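Household Tips from Fullivdale: Living With a Hand-Held Gripper Kit

Posted September 9, 2025

I've had the Dasance hand-held gripper kit since June, and so many of you have written in asking whether it's worth the money that I thought I'd better sit down with a cup of tea and put my tips in one place. It's the kit you hold yourself, with the camera on it, and you do ordinary jobs around the house while it records how you did them, so that a robot can have a go at learning the same thing later on. Mine came from Cliladska, who were lovely on the phone and very patient with my questions.

Start with fruit. I know the booklet suggests blocks, but fruit is already in the kitchen, it comes in different sizes, and you get a proper feel for how hard you're squeezing. Apples are forgiving. Mandarins are the ones to take your time over, as the skin is loose and a heavy hand will leave a dent (ask me how I know!). Come in with the jaws open wide, one on either side, and stop for a breath before you close them.

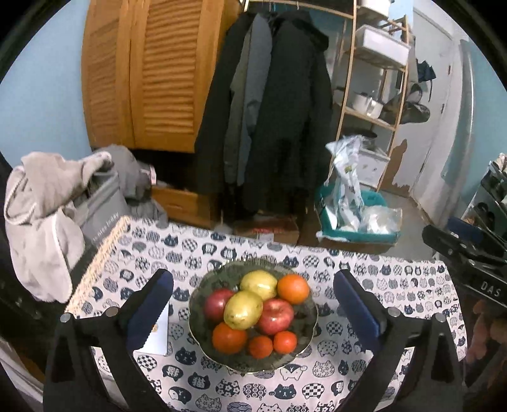
Wipe the pads every time you finish. A barely damp cloth does the trick, and an old toothbrush is just right for getting into the fine grooves, where citrus oil likes to settle and go tacky. Don't soak them, and please don't be tempted by the dishwasher.

Keep your sessions short, too. I did 56 pick-ups in one go in my first week and my wrist let me know all evening. Now I do three sets with a good stretch in between, and the last set is every bit as tidy as the first. If you have smaller hands, the Noh strap (sold separately, a bit cheeky at that price) takes a fair bit of the weight.

A favourite bowl is fine to work from, but choose one with some heft so it doesn't skate about when you nudge the rim. A cloth underneath helps, provided you smooth it flat and keep the trim clear of the jaws.

As for grumbles, the charging cable is too short for my bench, and the carry case has a zip that catches at the corner. The colour of the case is lovely, mind you. After three months I'd still buy it again, though I'd wait for a sale and order the spare pads at the same time to save on postage.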